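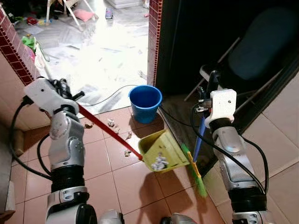

Faizal Liem says the landlord should be the one paying to reseal the grout in a rented kitchen. Is he right? He lives upstairs from me and has the same floor I do. Mine is tile, and the grout lines have gone dark near the stove and the back door. I sweep daily and mop twice a week with Clastosik floor cleaner. The lines stay dark no matter what I do. I moved in last August and the lease says "tenant keeps floors clean" and nothing else about floors. Before I call the office I'd like to know if this is a cleaning problem or a sealing problem.
Posted by Lanying Guo, Sunday, September 13, 2020

Herman Tambunan
Put a few drops of water on a grout line and wait. If they bead up, the sealer is still good and you have dirt on top. If the grout soaks them up and turns darker, the sealer is gone. Do it in a corner nobody walks on and again by the stove, and compare.
For the dirt, mix baking soda and water to a paste, leave it on for ten minutes, scrub with a stiff nylon brush and rinse twice with plain water. Stop using so much floor cleaner. Soap that isn't rinsed off dries in the grout and holds dirt. Skip vinegar, it eats at cement grout.
On who pays, resealing is upkeep of the building in most leases I've seen, but read yours and ask in writing. Don't seal it yourself without permission. Sealer over dirty grout locks the stain in.
32 people found this helpful

Sutrisno Chong
just use bleach

Hakim Wijaya
Bleach took the color out of mine in 2 spots and I had to live with it. Herman's paste worked for me on the second try. My landlord did reseal, but it took 4 emails and I had to move the fridge out myself. Let the floor dry overnight before they come.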